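Wivbridge Makers and Packers Board > Shop floor > Automation

Thread: Arm on the shape sorting bench, what happens to the sorters

benchfour
Posted 03/12/2023

We pack wooden shape blocks for toy sets. Until June the sorting was done by hand on 4 benches. One bench now has an arm and the other three are unchanged. Management want to convert a second. I would like to hear from anyone who has been through this, mainly on job grading. At present the person minding the arm is on the same rate as a hand sorter but also does the fault log, the gripper checks and the restarts.

Mixed shapes are put out on the board and the arm picks them one at a time.
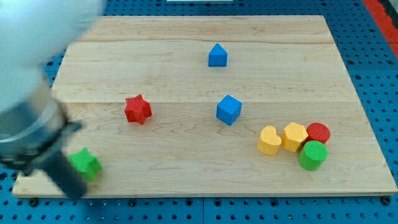 Arm bench, gripper down by the green star.

Hearts and stars give the most failed picks on our log. Cubes give very few.

urkholm_nights
We did this at Urkholm two years ago. Get the minder role written down before the second bench goes in. Ours was left as "sorter, other duties" and it took 55 weeks to get it regraded.

Fang
I disagree that it needs a higher grade. Restarting a cell is a button and a checklist. Hand sorting at full rate is harder on the wrists and takes more concentration.

benchfour
The checklist has 77 lines, Fang. Whoever is minding also has to decide whether a dropped block goes back on the board or in the reject tub, and they sign for it.

Fang
Fair point on the signing. I would still pay for the signing and leave the grade alone.

zetico_user
What spacing do you use? We run a Zetico cell and most of our missed picks were blocks touching each other. The minder ended up spreading them by hand all shift, so the wrist work came back under another name.

benchfour
No fixed spacing. They go down as they come, so some end up touching. I will ask for spreading time to be logged separately.

urkholm_nights
Do that, and log it per shift. Ours was only logged per week and the figures were no use when we came to argue the rate.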